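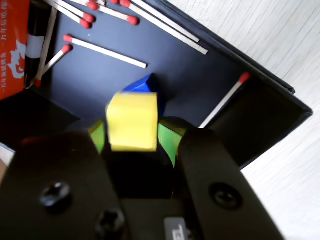 Sunday, July 8, 2018

Second pass through the odds and ends. Matches were still mixed in with the colored pieces in the navy box, so I pulled the rule tighter: matches go in a matchbox, pieces go by color, anything unmatched waits until the end.

The yellow cube belongs to the Jovska set. The lime-green ones I can't place. Curved profile, no marking I could find, wrong width for the Jovska tray. Possibly Deschamps.

Matchbox label says 300. It will not hold 300 with the heads all facing one way. Alternating them helps, but then the drawer sticks.

Running total for the shelf is 541 pieces, against 577 on the old list. The gap is mostly blue. Checked the hall closet — two blue, both chipped. Kept them.

Tomorrow the lower drawer, then new labels.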